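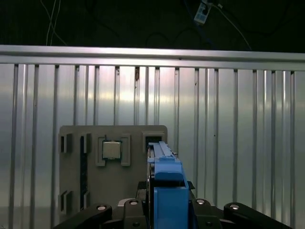

Cell visit, Plostodia refurbishing shop, December 30, 2018

We went to Plostodia to settle two lines in the February budget: the fixture plates and the gripper fingers. Teker quoted 19 plates with printed holders. Huenchumán quoted the same number, machined, with a longer lead time. 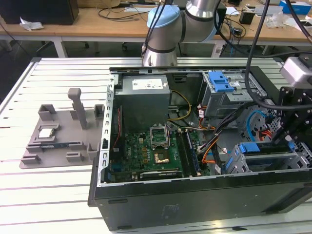 Fixtures are the cheaper half of the request, and the easier half to get wrong. Every part that leaves a computer needs a defined place to go. On the bench we visited, the printed plate sits directly beside the tower, with the CPU in a pocket and a circuit card in a slot. We would budget 2 plates per cell, one in use and one spare, at nearly 500 dollars per cell.

Cables remain the open item. Our estimate allows 5 days of integration for clearance tests inside the case – Flivex asked for more.

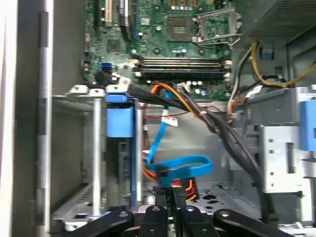
Chassis interior with gripper fingers at bottom; CPU socket and memory slots empty.

Still to be priced: replacement fingers, bench extrusions, and freight on the second plate order.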